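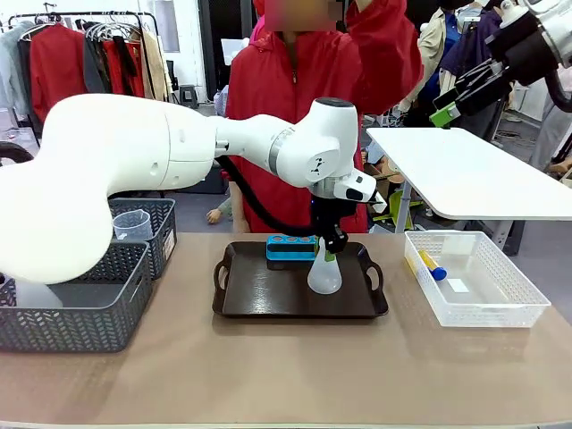 A flask, a blue test tube rack and a brown serving tray.

Kitchen Chemistry Night is back!

Mark your Sunday, because the Ara Street library is bringing back the evening that filled every chair in July. Vimala Bhat taught high school chemistry for years before she moved here, and she has built a whole new program out of things you probably have in your pantry right now. Red cabbage juice that goes pink, then purple, then a really startling green. Bread dough racing in tall glasses (the sugar one against the salt one — place your bets early!). And yes, the lemon volcano is staying, by popular demand from people of all ages.

Last time Aravind Suvarna brought his sourdough starter and ended up talking for almost 90 minutes about wild yeast, and I could have listened to him for longer. He'll be at the back table again with jars to take home, so bring a lid that fits a regular mason jar.

Doors open at 4 p.m. in the downstairs room, and the first experiment starts half an hour later. Kids under eight need a grown-up with them. Wear something you don't mind staining, as cabbage juice is stubborn stuff.

It's free, but there are only 75 spots, so please put your name down at the front desk or leave a message for Fatima Nkuna. She's also looking for clean glass jars, any size, and two more extension cords.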